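Disque souple Stistivon, rose

Le disque Stistivon est un article rond et plat pour la table, l'atelier ou le bureau. On le pose sous un vase, sous un pot ou sous une petite lampe, et il protège la surface des rayures. Il existe en deux diamètres et il est livré à l'unité ou par lot de 13 pièces.
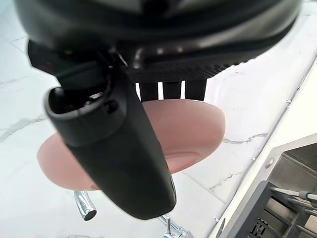
Disque rose, surface lisse et mate.

La couleur est teintée dans la masse. Pour le nettoyage, un chiffon humide avec un peu de savon suffit. Veuillez ne pas utiliser de solvant et ne pas laver à plus de 30 degrés. Après le lavage, laissez sécher le disque à plat.

Référence : Gratuvetti 200
Coloris : rose
Vente : à l'unité ou par lot de 13
Distribution : maison Fankhauser

Les commandes sont préparées dans un délai de 2 jours ouvrables. Pour un autre coloris ou pour une quantité plus importante, vous pouvez écrire à Lorenz Lanz, qui vous fera parvenir une offre. Les prix de cette page sont valables jusqu'à fin janvier.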